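Work table

A work table is a piece of furniture with a flat, raised surface at which a person stands or sits to do manual tasks. The term covers kitchen tables used for preparing food, cutting tables in clothing shops, packing tables in warehouses, and the plain tables found in schools and craft rooms. It is usually set apart from a desk, which is meant mainly for reading and writing, and from a workbench, which is heavier and often has a vise or other holding device fixed to it. In everyday speech the three words overlap a good deal.

History

Flat surfaces raised on legs or trestles have been used for work since ancient times. In medieval Europe most tables were loose boards laid over trestles, which could be cleared away when a room was needed for something else. The same board might serve for kneading dough in the morning and for eating later in the day. Tables with fixed legs became more common in homes from the sixteenth century on, as households began to keep separate rooms for separate uses.

In the late eighteenth century the name "work table" was also given to a small, light table used for sewing. It often had a shallow drawer for thread and a cloth bag hung beneath the top. This meaning survives in the antiques trade, where a work table is nearly always a sewing table.

Larger tables spread with the growth of workshops and factories. Tailors needed long surfaces on which cloth could be laid out flat, and printers and bookbinders needed room for full sheets. At Wedness, a mill town, the cutting tables of the Gaillard shirt works were built in place and could not be taken out through the doors. Two of them stayed in the building after the works closed and were later sawn into shorter lengths.
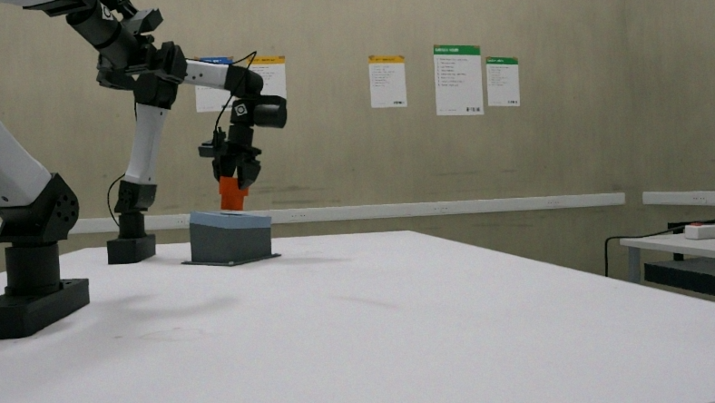
Size and height

Height is the measurement that most affects comfort. A surface that suits fine handwork is set a little above the elbow, so that the work is brought closer to the eyes. For light tasks such as sorting or folding, the top is usually set just below the elbow. For heavy tasks such as rolling dough or pressing down on a tool, it is set lower still, which lets the worker use body weight.

Since people differ in height, a fixed table is always a compromise. Common remedies are blocks placed under the legs, a platform for shorter workers to stand on, and legs that can be raised or lowered with a crank or a motor.

Depth is limited by reach. Most people can work easily within the length of the forearm and can reach, with some effort, to the length of the whole arm. Anything beyond that is used for storage. Tables that can be approached from both sides may be twice as deep.

Tops and edges

Tops are made of solid wood, layered board, metal, stone, or plastic. Wood is easy on tools and can be planed flat again when it becomes worn. Stone stays cool and is valued for pastry. Steel can be washed down and is common in restaurant kitchens.

Color has some effect on use. A pale top makes small dark items easier to find, but a glossy one can throw glare into the eyes, and dull finishes are generally preferred under strong light. Edges may be square, rounded, or curved. Square edges are simple to make and let two tables be pushed together without a gap — a common need in schools and packing rooms.
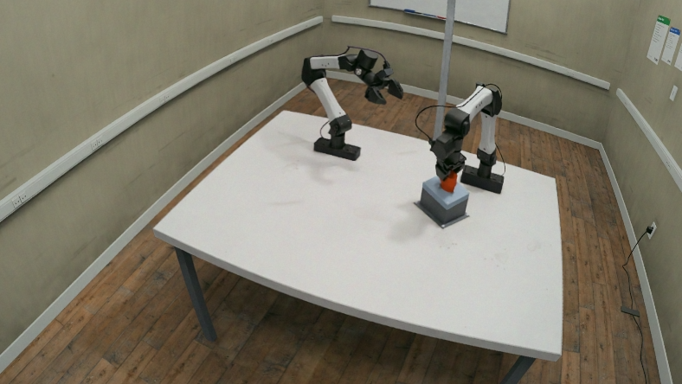

Clémence Cordier argued in Tuvimeck, a trade quarterly, that the edge receives too little attention from makers. "The top gets chosen with great care and the edge is whatever was left over," she wrote. "The forearms rest on the edge all day. A shop that buys 10 tables should try one for a week before it pays for the rest." She also objected to metal edging strips, which she considered cold to lean on and likely to work loose at the corners.

Load and stability

A table must carry the weight placed on it without bending and must not rock when pushed from the side. Rocking is usually a fault of the joints between legs and top. Braces, stretchers, or a lower shelf all help to stiffen the frame. On uneven floors, screw feet allow each leg to be adjusted by a small amount. 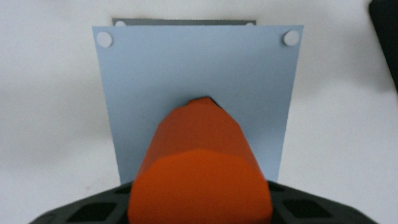 Care

Wooden tops are wiped with a damp cloth, dried, and oiled from time to time. Standing water should be removed promptly, as it raises the grain and may leave dark rings. Steel tops are washed with mild soap and wiped along the direction of the polish. Bolts tend to loosen during the first months of use and are tightened again once the frame has settled.

See also

Desk
Sewing table
Trestle table
Workbench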